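Refill, Return, Repeat: A Term of Reusable Cups at Plerkadby College

Final report, Materials and Society project module

When I started this project in the fall, I thought it would be mostly about washing dishes. It became a project about habits, and about how far a person will walk to give a cup back when there is a trash can much closer. The Esitz café on our campus was handing out 753 paper cups in a normal week, and I wanted to see what would happen if students could borrow a sturdy cup instead.

The café let me run the trial for 11 weeks, with return bins by the library and the main gate. I bought 276 cups from Zilercombe, a small supplier that was very patient with my emails, and I asked borrowers to fill out a short survey when they brought one back.

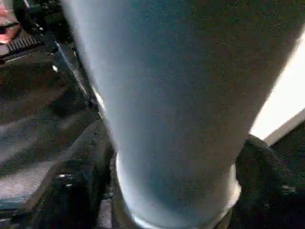
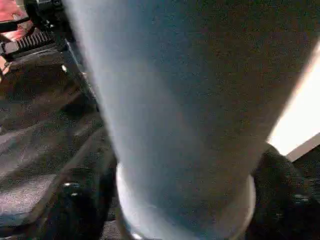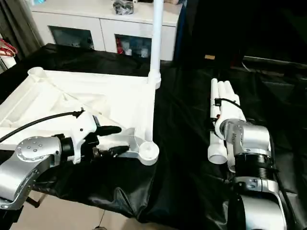
Category: Materials and Society — Student Reports

The survey brought in 82 answers, which made me happier than I can easily explain. Most people said they liked the idea but forgot the cup in a bag or on a windowsill at home. Several asked for a bin near the dorms, and I wish I had thought of that before July, when I was drawing up my first plan and had all the time in the world!

Lids were the biggest complaint. Tea drinkers wanted them badly, especially on the cold walk over to the Ông building, and I had left them out of the budget to save money. I would spend that money differently now — fewer posters, more lids.

The paper cups did not go away during the trial, and I can't say how much of the change in sales came from my project and how much came from exam season. A longer trial with weekly sales numbers would help. The café has agreed to keep the bin by the library, and next year's group is welcome to my survey form and my notes on washing times.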